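10/29/22
By the office at Nirnerton Synagogue
14 shares | 3 comments

Joining the burial society: your questions

Our chevra kadisha, the group that prepares members of the community for burial, is looking for new people this winter. After the talk in August we had a lot of questions, many of them the same. The answers are collected on this page.

What does the group do?

We wash and dress the person who has died, say the prayers that go with each part, and place them in the coffin. The washing and dressing together are called tahara. Some of our members also sit with the person until the funeral, which is called shmira. You can do one without the other.

Who can join?

Any adult member of Nirnerton or of our sister community at Clorkholm. Men attend to men and women attend to women. You do not need to read Hebrew well. The prayers are printed in Hebrew, in transliteration and in English, and one person leads them while the others work.

Do I need to be religious?

No. We ask for respect, discretion and a willingness to do things the way the group does them. People who come to services every week work alongside people who come once a year.

How is it paid for?

The work itself is never paid. Members of the burial scheme pay £36 a year, which goes on linen, coffins and the upkeep of the preparation room. Members of the chevra do not get a discount.

How long does a tahara take?

Allow an hour and a half from the time you arrive to the time you leave. There is some setting up beforehand and clearing away afterwards. A first one usually feels longer than it is.

How often would I be called?

We have 15 people on the women's list and fewer on the men's. A team is four or five. Most people are asked every couple of months, though it is uneven -- there can be two calls in a week and then none until spring. You can always say no, and you will not be asked why.

How much notice is there?

Often only a few hours. Messages go out by text in the evening for the following morning. If you can't answer your phone at work, tell us and we will put you on the evening list only.

Is there training?

Yes. There is an opening session of two hours, where we go through the order of the prayers and practise the dressing and the knots on one another. After that you attend as an observer. Most people observe twice before taking part, and some want to observe more than that. The next session is in the small hall at Sillimlow House, and places are kept for Clorkholm members.

What if I find it too much?

You can step outside at any point. Let the leader know with a nod and go. Several of our longest-serving members left the room on their first visit and came back another time. We also sit down together for tea afterwards, and nobody has to talk.

What should I wear?

Plain clothes you can wash at a high temperature, and flat closed shoes. Gowns, gloves and aprons are provided. Please leave rings and watches at home. Women's and men's gowns are kept in separate cupboards, both labelled.

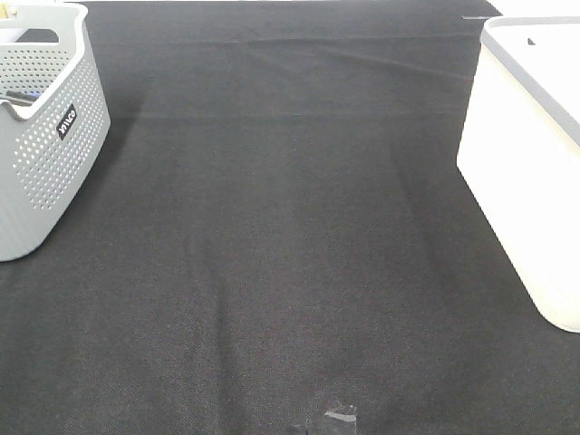
Gloves come in three sizes. If you react to latex, tell the leader before you start and use the box marked with a blue sticker.

Can I do this if I am pregnant, or have recently lost someone?

Custom differs on pregnancy, so speak to the rabbi. If you are in mourning for a close relative, we would normally ask you to wait until the year is over -- but again, do talk to us. For some people it has been right to start sooner. We do not ask anyone to attend to a member of their own family.

May I tell people I am a member?

You may say that you belong to the chevra. You may not say whom you have attended to, or when, or anything about it. This applies at home as well.

What is Vida?

Vida is our shmira rota. Sitters take shifts of two hours, in pairs overnight if they prefer, and read psalms or sit quietly. It is open to people from 16 upwards with a parent's agreement, and there is no training beyond a short visit to see the room and learn how to lock up.

Is there anything else I could do?

We need people to sew. The linen sets are cut and stitched by hand without knots, and the sewing group meets at Sillimlow House once a month. Drivers are useful too, mostly for the run between Clorkholm and Nirnerton.

How do I put my name down?

Leave a note with your phone number at the office, or ring and ask for extension 121. Someone from the group will call you back within the week.

3 comments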